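Skarero Tub Chair review: five months in our bedroom

I wanted a proper seat in the bedroom for ages. Mostly I needed a place to put socks on that wasn't the edge of the bed, and maybe read a chapter at night. The Skarero from Ukwood kept popping up in my searches, so in September I caved and ordered it in the gray.

Putting it together took me 11 minutes (four legs, one hex key, done!). The rounded back hugs you a bit more than I expected, and the seat is low — lovely for me, less lovely for my mother's knees. The fabric has a soft texture and I haven't had any pilling so far. It does grab lint, though, so keep a roller handy.
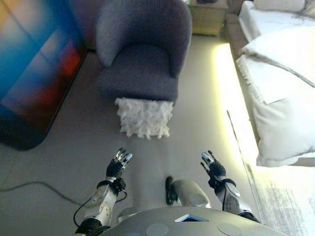 The gray tub chair, with the shaggy white cushion on the floor in front.

I bought the fluffy cushion separately and I'm torn on it. Super soft, but it slides off that seat if you so much as look at it, and almost every crumb in the house finds its way into the shag. Shake it outside, trust me.

The other thing I'd add is something knitted. Go for a fine, even stitch in off-white, because chunky knits snag on my rings and the fine stuff folds up nice and thick behind your back. Mine gets washed cold and dried flat, and it's kept its shape through three washes.
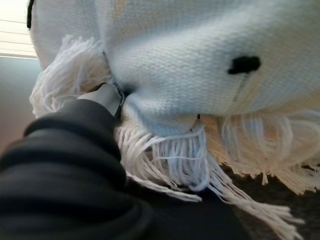
Would I buy it again?

Yes, for a small bedroom. If you're tall, try the Solanki first, it sits higher. I'd skip the matching footstool — it wobbled and I sent it back.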